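Washing and drying a quilt at home

Applies to cotton and polyester quilts with synthetic filling. Down and wool need a different method. Revised September 2025 by Gonçalo Patrício.

Read the care label first. If it is missing, treat the quilt as delicate and keep to a cool wash.

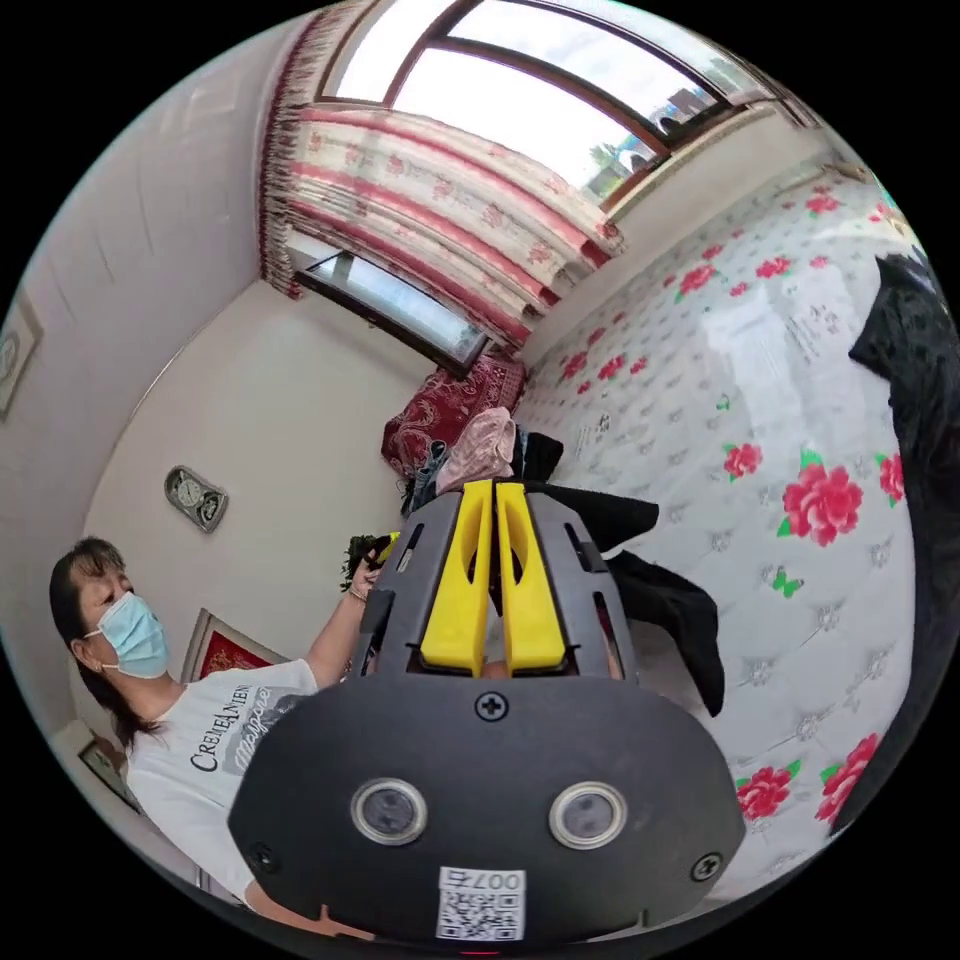
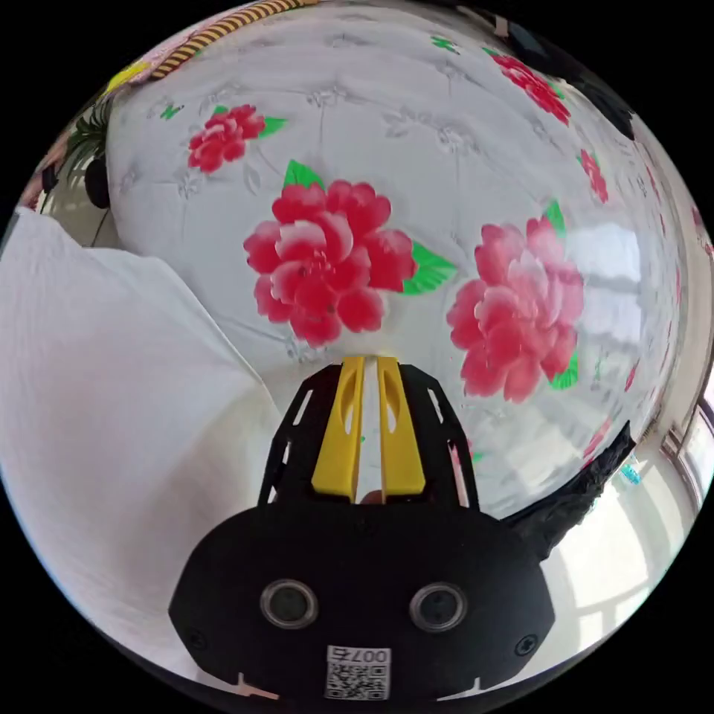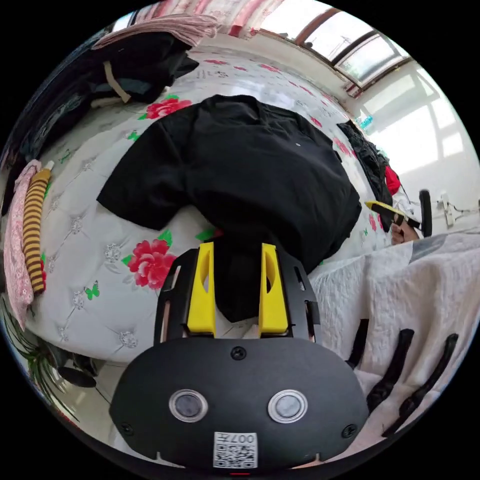
Can a double quilt go in an ordinary household machine?
It depends on the drum. The dry quilt should fill no more than two thirds of it, pushed in by hand without force. A quilt that has to be packed down will not rinse properly and should go to a launderette.

Washing
Close any open seams with a short running stitch. Treat marks with diluted liquid detergent and leave for ten minutes. Load the quilt loosely, spread evenly round the drum. Use half the normal dose of liquid – powder tends to lodge in the quilting lines. Select a gentle cycle with an extra rinse and a spin of no more than 818 rpm, or the nearest lower setting. On the older Grundley machines this is the setting marked Bulky.

Drying
Tumble on low, stopping every half hour to shake out the filling. Over 70 minutes is normal for a double. On a line, hang it across two parallel runs so that the weight is shared, and turn it once.

Check the centre of the quilt by pressing it between both palms. If it feels cooler than the edges it is still damp. Do not fold or bag it until the whole quilt feels the same – trapped moisture causes mildew within days.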